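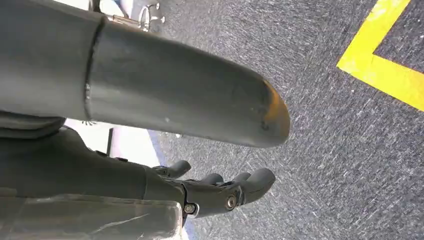

OK so I went to the open day at the Melton building in Climstead and I have so many thoughts, so this is going to be a thread. Grab a snack.

First off, I almost didn't go. I signed up back in August when it was hot and I wanted anything with air conditioning, then forgot all about it until the reminder email showed up. "Your slot is 4 pm, please wear closed shoes." I was in sandals. I turned around on the porch and changed.

Check-in was a folding table and a sticker. My sticker said visitor 749, which made me feel like I was at the deli. No idea where they started numbering, because my group was only 9 people, and two of those were kids who had clearly been promised robots all week and were vibrating.

I was expecting a factory floor, you know, concrete and sparks. It's carpet! Gray speckled carpet like my old dentist's office, with bright yellow tape on it. We got a whole talk about the tape before we got a talk about anything else. Feet stay on your side of the tape. Bags too. One of the kids put a toe over and got The Look from his mom and that was the end of that.

The demo was called Grumalwood and I still don't know if that's the robot, the software or the team. I asked and got three different answers from two people, lol.

Anyway the hand. THE HAND. I've seen plenty of videos, but up close it's a chunky dark gray thing with thick rounded fingers and little silver screws you can see right there on the outside. I loved the screws. I wanted it to be held together by something I have in my garage and it kind of is??

Also it's scuffed! There's pale scratching along the dark gray arm and an orangey-brown patch at the rounded end where the dark coating looks rubbed off. I found that weirdly comforting. I asked if it gets repainted and the woman running our session said only if the wear gets in the way of something, and so far it hasn't.

What it does in the demo: it moves soft things from one bin to another. Beanbags, a rolled-up sock, a sponge. That's it, that's the show, and I could have watched for an hour. It goes in slow, stops, kind of thinks about it, then closes. Everybody in my group leaned forward at the exact same moment every single time.

It dropped the sock. Then it dropped the sock again. Third time it got the sock and we all CLAPPED, like full applause, for a sock.

They told us a full run is 80 pickups and they do those over and over with the bins in different spots. I said that sounds boring and the woman laughed and said yes, that's most of the job. She used to do inventory at a grocery warehouse and says this is the same amount of boring but with better chairs.

Someone asked the jobs question, obviously. I was ready for a canned answer and it was a little canned, but she did say they wouldn't trust it with anything breakable yet and that people keep assuming it's further along than it is. The guy next to me wasn't satisfied and kept going on it in the hallway afterward. Fair enough, I don't think he was wrong to push.

Things I learned that I keep telling people at work: there are 4 separate ways to stop the thing. A big button on the wall, one on the desk, one on a cord somebody holds the whole time, and the software one. The person holding the cord does NOT chat with you. I tried. She was very polite about ignoring me.

After the demo you could try the controls yourself, with a little practice gripper on a table, nothing fancy. I was terrible at it. I squashed a paper cup flat on my first go, and a child who was maybe seven picked hers up and set it down like a waiter. Then she did it again to make sure I saw.

Snacks were from Güler, the bakery across the parking lot, and they were not messing around. Sesame rings, cheese pastries, those tiny lemon cookies. I ate more than my share while reading a poster on joint torque that I understood none of.

A couple tips if you go: get there early for parking, the lot is small and the overflow is a muddy walk. Bring a sweater, they keep it cold in there. And ask to stand on the left side of the tape, you get a way better view of the fingers closing.

They said another one is coming in the spring and sign-up goes through the Melton mailing list. I'm already on it. Wearing the right shoes this time.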